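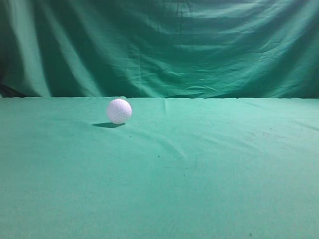 Figure 9.1 A dimpled white ball on a cloth-covered tabletop.

Chapter 9
Household and Shop-Floor Chores: How Far Have Machines Come?

Learning Goals
After reading this chapter, you should be able to explain why a chore is harder to automate than a factory operation, read a reported success rate with care, and describe the main costs of putting a general-purpose arm to work.

9.1 The Chore Problem

For many years, the machines that worked best were those whose surroundings had been arranged for them. A part arrived at the same place, in the same position, at the same moment in every cycle. A chore offers none of these comforts. The person who clears a kitchen counter or tidies a packing bench meets a different arrangement each time and adjusts to it without stopping to think. Whether a machine can do the same is the question of this chapter.

The answer depends on what is meant by "do." A machine may complete a chore once, under the eye of the engineers who built it. It may complete the chore most of the time in a room it has met before. Or it may complete it day after day in a stranger's home, with no one standing by. Public discussion often treats these as one achievement. They are separate stages, and most household work remains between the first and the second.

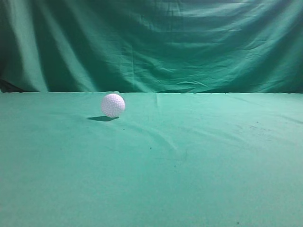
Picking up is the first step in a large share of chores, and it is where the study of them usually begins. A machine must find the object, judge its distance, choose where to take hold, and close with enough force to keep it. Even a plain setting makes demands on each of these steps. The ball casts a dark green shadow that runs out to its left and tapers to a point, and a vision system that takes the shadow for part of the object will aim to one side. The creases in the cloth raise a related difficulty, as a ridge of fabric can resemble the edge of something solid. Round objects add a problem of their own – a grip that closes off center may push them away.

Flat objects call for another approach. There is little height to grasp, and fingers that come straight down may meet the table before they meet the object. People solve this by sliding the item to an edge or lifting one side with a fingernail. Machines can be taught similar methods, but each must be learned and tested.

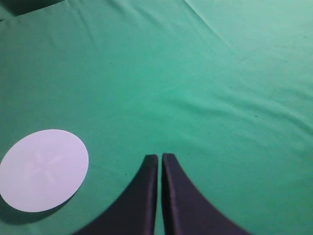 The cost of that testing is easily overlooked. In the Lisville trials, discussed at length in Section 9.4, the supplier Mindinano ran a single pickup task 1395 times before the operators at the Pason packing plant would accept it for a supervised shift. Of the last 500 attempts, 302 were completed without help. A worker new to the bench was expected to learn the same task in 15 minutes.

Such figures should not be read as proof of failure. The plant's supervisor, Diễm Phí, noted in her March report that the arm was useful where a missed pickup cost only time, and unsuitable where a dropped item had to be thrown out. Her distinction is followed throughout this chapter.

9.2 Terms Used in This Chapter

A chore is a short task, repeated often, whose starting conditions are not fixed in advance. An attempt is one full try at the task, from the first motion to either completion or a stop. An intervention is any action by a person during an attempt – including moving an object back within reach. Readers should note that some published reports leave interventions out of their totals.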